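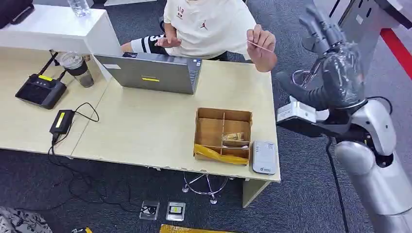
Consumer Evidence, Unit 6
Reading product claims: what the numbers leave out
Handout revised 7 Dec 2022 - V. Gautam

Last week we finished with survey wording. Today is about the claims that get built on top of surveys, and mostly about how little is holding them up. Bring this sheet to the discussion section. Heriberto Arellano is running it and he will expect you to have marked up the Pukero leaflet beforehand.

1. "85 percent of users agreed"

The Pukero mattress leaflet says 85 percent of users agreed they slept better. Before you argue with the figure, ask what was on offer. The form gave people five boxes, and three of them were kinds of agreement: "agree a little," "agree" and "agree strongly." The leaflet adds all three together. Someone who ticked "agree a little" to be polite counts the same as someone whose back pain went away.

Also ask who got the form. It went to buyers who had kept the mattress past the return window. Everybody who hated it had sent it back by then and was never asked. I have read a lot of these leaflets and I can't remember one that mentioned its returns.

Then there is "better." Better than what? Most people replace a mattress when the old one has gone bad. A new slab of foam from any shop would beat a ten-year-old one with a dip in the middle. There was no second group sleeping on some other new mattress, so the leaflet can't tell you anything about this one in particular.

2. Small groups, big type

Histero sells a cold remedy on the strength of a trial with 32 people. Thirty-two is not a shameful number for a first look. The trouble is what was done with it. The write-up measured sore throat, runny nose, cough, sleep, appetite and general mood, and the box reports cough. Measure six things in a small group and one of them has a fair chance of looking good by luck alone.

Hermenegildo Lozano raised a reasonable objection to this in section: maybe cough was what they cared about from the start. Maybe it was. In that case they could have written it down before the trial began and shown us the page. No such page has turned up, so I am not inclined to be generous.

3. Averages that hide the people

Cesetti advertises that its customers save an average of 36 dollars a month on heating with its thermostat. Work through this before section:

Suppose ten households. Nine save nothing. One, a big drafty house whose owners used to heat it day and night, saves 360 dollars. The average is 36 dollars and the ad is true. It is also useless to nine households out of ten.

Ask for the median, and ask for the spread. If the company won't give either one, treat the average as decoration. And check the weather - a mild October compared with a cold one will "save" money with no thermostat in the house at all.

4. Where I may be too harsh

Wouter Goossens, who teaches the other half of this course, thinks I train people to believe nothing. He has a point. A weak study is still some evidence, and a claim with a bad argument behind it can be true anyway. The Tyagi water filter report in your reader is a decent example of work done properly: a comparison filter, testers who didn't know which was which, and a table showing the two measures where Tyagi did worse. I still have doubts about how the water samples were picked, and we will get to those.

For section

Mark every word in the Pukero leaflet that compares two things, and write next to it what the second thing is. Leave a blank where you can't tell.

Rewrite the Histero claim so that it says only what the trial supports. One sentence.

Read Eustaquio Zamudio's short piece on return rates, in the reader after Tyagi. Skip his appendix.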